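Date: Jun 25, 2023
Subject: Re: [kinnunen-trail] Snacks for the Wavilier walk

> Does anyone know if the hut at Sturkska sells food this year? I'd like to
> carry as little as I can, and last time I had far too many oat bars left
> over at the end.

Hello all,

What a nice question to come home to! The hut was open when I went through in May, but the shelf was thin, mostly tea and crackers, so I would still bring your own for the first two days. I keep mine to 850 grams for the whole walk — my knees thank me for it on the long climb out of Ernura.

My habit is to put everything out on a table the night before and take away whatever I know I won't want once I'm tired. Sweet things always lose out with me by the second afternoon, and I end up wishing for salt.

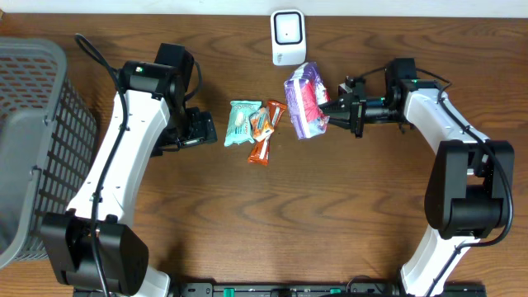 Snack packages on the table, gray basket to the left.

As for water, the spring below Sturkska was running well, and there is a tap at the Wavilier end by the bus shelter. The bus is up to six dollars now, and the driver likes coins, so do save some.

I'd love to hear what the rest of you carry, especially anyone who has found a cheese that survives a warm day in a pack!

Warm wishes to everybody on the list, and happy walking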